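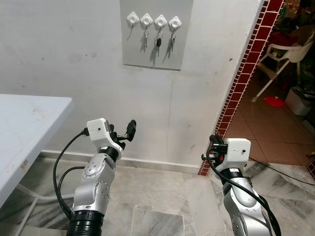
4.2 Key storage near the door

Advice on household order tends to treat the key rack as settled business: give keys a fixed place by the door and people stop losing them. We are less sure. The claim rests mostly on what people say about themselves, and people who have just bought a rack like to say it works.

Figure 3. Keys on four adhesive hooks in a row on a light gray wall panel, near a doorway. A car key fob hangs from the third hook.

A row like the one in Figure 3 gives each set its own hook, but nothing marks which set belongs where. Korletey treats this as harmless, on the grounds that households learn the order by habit. Cárdenas repeats the point without testing it. Habit may well do the job in a home of two — we doubt it holds once guests and spare sets come in.

The Nukside diary survey, with 1,675 entries, is often cited in favor of racks. Its entries record where keys were found, and say little about how long anyone looked for them. A key found on the wrong hook was still entered as "in place." We therefore leave the survey out of the comparison in Section 5.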